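Leltstead Computer Reuse: Frequently Asked Questions

Last updated 13 February 2024

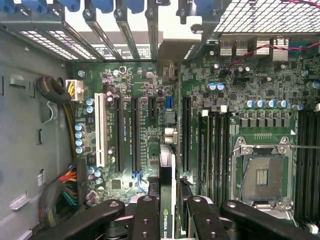 What can I bring in?

We take desktop computers, workstations, laptops, flat screens, keyboards, mice and cables. Machines don't have to work. We can't take printers, televisions, old glass-fronted monitors or anything with a swollen battery. The council site at Bemell accepts all of these.

Do I need to book?

Not for one or two items. Bring them to the side door on Haworth Road and ring the bell. For more than five items, please email first so that we can clear some floor.

Do you collect?

We collect from offices and schools within 19 miles of Leltstead if there are ten or more machines. Collection is free. We don't collect from homes.

What happens to my data?

Every drive is taken out when the machine is booked in. Working drives are wiped with software that writes over the whole disk, and you can have a certificate for each one if you ask when you drop off. Drives that fail the wipe are shredded. If you would prefer to keep your drive, take it out beforehand or ask at the desk.

Should I remove my accounts first?

Yes, if the computer still starts. Sign out of everything, and on a laptop turn off any "find my device" setting. We can't reuse a laptop that is locked to someone's account, so it goes for parts.

What do you sell, and for how much?

Refurbished laptops start at £88 and desktops at £81, including a power lead. The most expensive thing on the list at the moment is a workstation at £499. Prices are fixed. People on certain benefits get a quarter off; bring a letter dated within the last three months.

Is there a guarantee?

Six months on desktops and laptops, 30 days on screens. Batteries are not covered. Keep your receipt, as the number on it is how we find the record of your machine.

Can you upgrade the computer I already have?

Usually. More memory or a solid-state drive are the common jobs. We fit graphics cards too, but tell us the make and model of the computer first. Some cases are too short for a full-length card, and some power supplies won't run one.

Which operating system do they come with?

Laptops and desktops come with either Windows or Linux, and the label on the lid or case says which. Nadel, our stock list, shows it as well.

Who do I contact about a school or charity order?

Derek Goodall deals with all bulk orders. Use the contact form and choose "Schools and charities". Orders for the autumn term need to reach him by the end of June.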